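3.2. Effet de la masse thermique du récipient sur le refroidissement des infusions

Les mesures de la section précédente portaient sur des volumes libres, sans prise en compte du récipient. Or la tasse en céramique absorbe dès le versement une part non négligeable de l'énergie du liquide, puis la restitue lentement à l'air ambiant et au plan de travail. Pour quantifier cet effet, nous avons retenu deux modèles de tasses émaillées blanches, désignés dans la suite par Ovell et Bandden, qui diffèrent par l'épaisseur de paroi et par la présence d'un talon creux sous le fond.

Chaque tasse reçoit 200 ml d'eau portée à 80 °C. La température est relevée par un thermocouple placé à mi-hauteur du liquide, sur l'axe, et par un second capteur collé sur la paroi externe à l'opposé de l'anse. Les essais ont été conduits dans la salle d'essais de Brarnberg, sans ventilation forcée, les tasses étant posées sur un plateau en bois. Au total, 303 courbes ont été retenues après élimination des séries dont la température initiale s'écartait de la consigne de plus d'un degré.

Le refroidissement se décompose en deux régimes. Le premier, bref, correspond à l'équilibrage entre le liquide et la paroi ; il n'obéit pas à la loi de Newton et doit être exclu de l'ajustement. Le second est correctement décrit par une exponentielle simple, à condition de traiter l'évaporation en surface comme un terme distinct. En négligeant ce terme, on surestime systématiquement le coefficient d'échange latéral, et l'écart est plus marqué pour les tasses à large ouverture. Cette erreur se retrouve dans une partie des travaux antérieurs, où le coefficient global est attribué à la seule céramique.

La tasse Ovell, à paroi plus épaisse, présente la chute initiale la plus forte, suivie d'une décroissance plus lente. Les deux courbes se croisent donc, et le classement des récipients dépend de l'instant choisi pour la comparaison. Un préchauffage supprime l'essentiel de cette différence. Le talon creux de la tasse Bandden limite la conduction vers le support, mais son influence reste inférieure à la dispersion entre essais lorsque le plateau est en bois ; elle ne devient mesurable que sur une plaque de pierre.

Le modèle numérique utilisé pour la comparaison a été établi avec le code Lobo. Le maillage de la paroi et du fond compte 1 683 éléments ; un raffinement supplémentaire ne modifie pas la constante de temps obtenue. L'émail n'est pas représenté séparément, son épaisseur étant faible devant celle du tesson. Les conditions aux limites sur la face inférieure sont celles d'un contact imparfait, avec une résistance ajustée sur les seuls essais à vide. Les valeurs retenues pour les deux tasses figurent en annexe B.

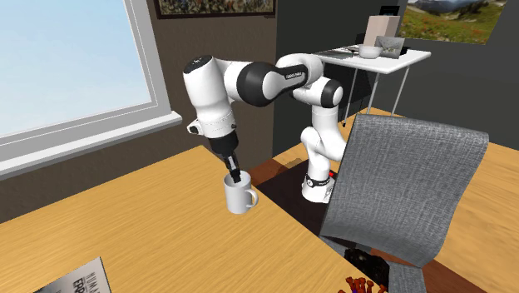
p. 80

Figure 4. Tasse blanche en céramique sur un bureau en bois clair, rendu de synthèse.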